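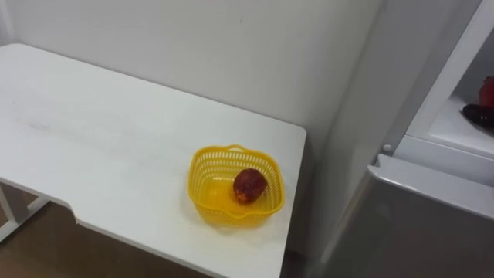 Dunoline fold-down clothes rack, eight months in

I have wanted to write this one up since May, when I finally stopped draping wet towels over every door in the flat and bought the Dunoline wall rack. Eight months later I'm still a bit in love with it!

It screws to the wall, folds flat and drops down into five rails. Closed, it sticks out 8 cm, so you can walk past with a full load in your arms and not catch an elbow. Open, it holds a whole wash of mine, plus the odd doona cover if you double it over the two outer rails (it takes longer to dry that way, fair warning).

Putting it up

Allow 60 minutes if your wall is brick. I had the drill out, the vacuum out and a very patient Ayman Younis from next door holding the level, and we still had to redo one hole. The screws in the packet are fine for studs but too short for masonry, so pick up longer ones before you start. The paper template is brilliant. Tape it up, mark your four spots, done.

What I like

The hinge is the best part. It has a proper click at the bottom and stays there, even with jeans along the front rail. My old Hamel rack used to sag by winter and drop socks on the dog. The rails are spaced well too, wide enough that air gets between shirts, and the coating hasn't left a single mark on anything pale.

I also tried the Fasel, which my sister has, and it's a lovely looking thing in a nice soft grey colour. It only gives you three rails, though, and costs $14 more.

What I don't

The end caps. Two popped off in the first fortnight and I've glued them back on. The hooks for coat hangers are sold separately, a bit cheeky at this price, and they only come in packs of 26. Who has room for 26 hangers on a rack that size?

It also needs a clear bit of wall above it for the arm to swing, so measure up before ordering if you've got shelves.

Would I buy it again? Yes, and I've already got my eye on the narrow one for the bathroom.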